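Rarnano order book snapshots: data card

Category: Datasets / Market data / Crypto

Posted in June by Cletus Rosenthal

Summary

Rarnano is a set of order book snapshots for six coin pairs, taken from two trading venues, Skestham and Premov. It was built to study spread and depth near round-number prices, where resting orders tend to pile up. It holds no trades, no account data and no news text. It isn't a price feed and shouldn't be used as one.

Layout

Files are plain CSV, gzipped, sorted by venue, then by pair, then by sequence number. Each file holds 1000 rows. The last file for a pair is usually shorter and is not padded. File names carry the venue code, the pair and the first sequence number in the file.

Fields

ts: time of the snapshot in UTC, in milliseconds, from the collector's clock
venue_ts: time reported by the venue, blank if the venue sent none
seq: collector sequence number, restarts when the collector restarts
bid_px, bid_sz: best bid price and size
ask_px, ask_sz: best ask price and size
depth_bid, depth_ask: summed size within one percent of the mid price
flag: see Flags

Sizes are in the base coin. Prices are in the quote coin, kept as strings so that trailing zeros survive. Cast them yourself, and use a decimal type if you plan to add up fees.

Collection

The collector polls each venue every 600 seconds. A poll that times out is tried again once, and the row is marked R if the second try works. If both fail, no row is written. Gaps are left as gaps. Nothing is filled forward.

Skestham returns the full book in one reply. Premov pages it, so the deep levels of a Premov snapshot are slightly older than the top. This matters in fast markets. Do not compare depth across the two venues without checking the S flag first.

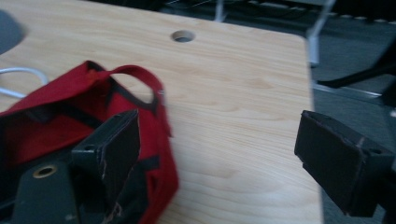
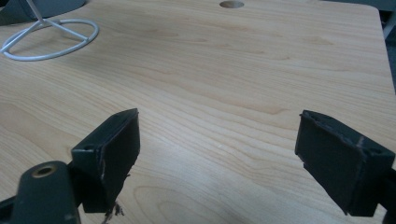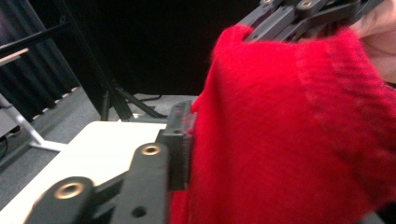
Benoît Vasseur disagrees with leaving gaps empty. His view is that most users will load the files into a charting tool that draws a straight line across a missing stretch anyway, so the set should carry an explicit empty row for every failed poll. The request is open. For now, compare the difference between neighboring ts values with the polling interval, and treat anything larger as missing data.

Flags

R: written on the second try
S: paged reply, top and deep levels differ in age
X: crossed book, best bid at or above best ask
N: venue in maintenance, book may be stale

A row can carry more than one flag, joined by a plus sign. Crossed rows are kept. Most of them sit right after a maintenance window and clear by the next poll, but a few do not, and I have not worked out why.

Known problems

The collector clock drifted before the move to the Van Damme host. Rows from the old host have ts values that run ahead of venue_ts. They were not corrected. Use venue_ts for those where it is present.

Premov changed its tick size on one pair partway through. The change is visible as an extra decimal in bid_px and ask_px. Spread figures before and after the change can't be pooled.

Depth counts resting size at face value. Orders that are pulled between polls look the same as orders that stay. Anyone using the set to argue that a price level was "defended" should keep that in mind.

Loading

Unzip the archive, run check.py on the folder, then read the files with any CSV reader. check.py compares checksums and prints the names of the files that fail. It changes nothing on disk. Reading everything into memory at once is possible but slow; load one pair at a time.

License

Free for research and teaching. Resale of the raw files is not allowed. Derived tables may be shared if they link back to this card.

Comments

benoit_v: The flag column is read as float by my loader when the first file has no flags at all. Setting the type to string fixes it. Worth a line under Loading.

tallow: Is seq unique across restarts or do I need ts as well?

Cletus Rosenthal: You need both. seq alone will give you duplicates.

m.orrin: Any plan to add trades? Depth without volume only gets me halfway.

Cletus Rosenthal: No plan for trades. The polling setup isn't suited to them.

tallow: check.py fails on the last Premov file for me, downloading again.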